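Teaching an arm to open a cupboard, 60 tries at a time

13 February 2020

Ximena Ibarra is already talking when I get my coat off. She runs data collection at Plenura, which has two rooms over a tile shop in Plestport, and she has a session to finish before lunch. So we do this standing up, mostly, with her hands on the controls.

The project is called Pedeo. The idea is simple enough to say: a person drives the arm through a job, over and over, the system records it all, and a model learns from the recordings. Household stuff. Doors, drawers, lids. "Boring things," Ibarra says. "I love the boring things. You open a cupboard 6 times before breakfast and couldn't tell me how you did it."

A good day is 60 demonstrations. Her target for this batch is 300, and she wants it done before April, when the next set of tasks comes in. She thinks she'll make it. Her colleague Consuelo Barajas, who checks the recordings in the other room, shouts through the wall that she won't.

Why so many? "Because the first 100 all look the same. I get a habit. I come in from the same side, same speed, same everything, and then the model only knows my habit." So now she changes the start position every time. High, low, too far left. Sometimes she goes in badly on purpose and fixes it, so there's a recovery in the data. Barajas used to throw those out. Not any more.

Doors are the hard part this month. No handle to grab, just two glossy panels and a narrow gap down the middle.
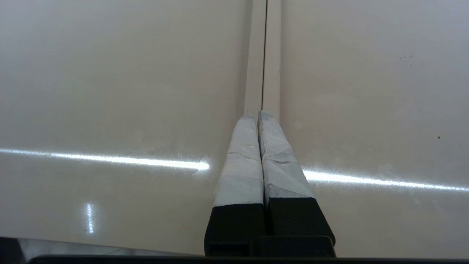

Photo: Plenura / Pedeo project

"The gap is everything," Ibarra says. "Wrist view, that's what I look at when I drive. Tips either side of the line. If I'm off by a hair I'm just pushing on a door."

I ask about the tape on the fingers. Bare ones slid, she says, and on a shiny surface they slid a lot. The wrapping gets creased and scuffed and she swaps it when it starts to peel. Doesn't that change what the camera sees? "Yes! Good. I want that. If it only works with fresh tape it doesnt work."

Glare is the other headache. Those panels throw back every light in the room, long white streaks right across. Barajas wanted to hang a sheet over the window and Ibarra said no, peoples kitchens have windows. They argued for most of a morning. The compromise, as far as I can make out, is that lights get moved between batches and Barajas writes down where.

The writing down turns out to be half the job. Each recording gets a label, a start position, a pass or fail and a note if something odd went on. They built the form themselves and named it Ochoa, after the street. "It's ugly," Barajas says, coming in with a coffee. "It has never lost a file, though."

And the failed ones? Kept, tagged, stored apart. Ibarra wants to use them later – she's vague on how. "Ask me in April."

She's looking at the clock by now. Back to the controls. Start position low and to the right this time, and Barajas goes next door to watch it come in.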